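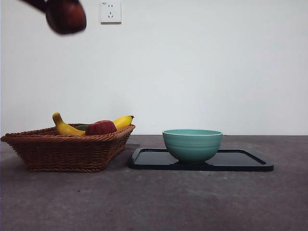
3.2 Collecting the demonstrations

All demonstrations were recorded at the Nunatley site on one table against a plain wall. The recording rules were fixed in June, after a short pilot, and the last session ended on 3 September 2019. Pilot data is not part of the released set and was not used for any of the results in Section 5.

Each demonstration is one full attempt at a tabletop task by a person driving the arm. The operator sits out of the fixed camera's view and moves the arm with a hand controller. We tried moving the arm directly by hand during the pilot, but the operator's body hid the objects for much of each run, and policies trained on that data did poorly at the start of a reach. Driving the arm from a distance is slower and takes more practice. It does give a clear view of the table for most of the attempt.

Figure 2 shows the fixed view during a run from the fruit task family. The basket stands on the left with bananas and an apple in it, the tray and the bowl are to its right, and the arm is above the basket holding an object. The front part of the table is left open. Every task in this family uses the same kinds of things: a container that holds fruit, a tray, and a piece of tableware. What changes between tasks is which item has to move and where it has to end up. Typical instructions are "put the apple in the bowl" and "put the banana on the tray."

Operators were given the instruction as a line of text and were told nothing about how to carry it out. In the pilot we had written out a preferred grasp for each fruit. This made the runs tidy but narrow, and the trained policy had no idea what to do when a banana lay the wrong way round. We dropped the grasp notes and kept only three rules. The arm starts from its rest pose, it must not push the basket across the table, and the run ends when the arm has let go and moved clear. An operator who knocked something over was told to keep going if the task could still be done.

3.2.1 Layout changes

Before each run the control software, which we call Boslow, picks a layout and shows the operator a simple sketch of it. The operator then sets the objects out by hand to match. Placement is only as exact as a person can manage by eye, and we did not try to improve on that. Small errors in placement add variety at no cost.

Layouts differ in the order of the groups from left to right, in the gap between them, and in how the fruit is arranged. Fruit that rises above the rim of a basket is easy to see and fairly easy to grasp. Fruit that sits low or is partly hidden by another piece is much harder, and operators avoided it when they could. To counter this, some instructions name the hidden item on purpose. These runs take longer and fail more often — we kept them all, with a label for the outcome.

We held the background and the table surface fixed within the fruit family. This was a choice made to save time, and it limits what can be claimed. A policy trained only on these runs may lean on the edge where the table meets the wall, or on the outlet plate, as a cue for where the arm is. Section 5.4 tests this by covering part of the wall. A second family, Cervantes, was recorded on a different surface and is used only for testing.

3.2.2 Labels

Each run carries 4 kinds of label: the instruction, the outcome, the time of each grasp and release, and a flag for any contact that was not part of the task. The instruction is stored before the run begins. The outcome and the contact flag are entered by the operator straight after. Grasp and release times come from the gripper signal and are checked later by a second person who watches the video.

The check matters most for grasp times. The gripper signal reports when the fingers stop closing, which for a firm object such as an apple is close to the true moment of contact. For softer items the fingers keep closing for a short time after they touch. The second person moves the mark back where needed. If the two marks were far apart, both were kept and the run was set aside for review.

We did not label objects in the images. An earlier version of the pipeline stored a box for every object in every frame, and the boxes were the slowest part of the work by a wide margin. They also went wrong in the places where the policy needed the most help, such as when the held item passed in front of another one. The policy in Section 4 takes the raw view and the instruction, so the boxes were not needed.

3.2.3 Filtering

Very little was removed. We dropped runs in which the video and the arm log could not be lined up, and runs in which the layout did not match the sketch at all. In total 21 runs were dropped from the fruit family. Failed attempts stayed in and are marked as such, and the training code can include them or leave them out.

Frames with motion blur were also kept. The arm moves fast between pick and place, and in those frames its outline and the outline of the held item are soft. In an early test we trained one policy with the blurred frames removed and one with everything. The policy trained without them tended to hesitate after lifting, and it took nearly twice as long to finish a place. All later policies were trained on the full video.

The video and the arm log are stored together in the Gravuvance format, one file per run. Reading a run back gives the frames in order along with the joint angles, the gripper signal, and the labels. Files are split into training and test sets by layout, so that no layout in the test set was seen in training. Splitting by run gave better numbers in our first tests, but near copies of the same layout ended up on both sides, and we do not report those results.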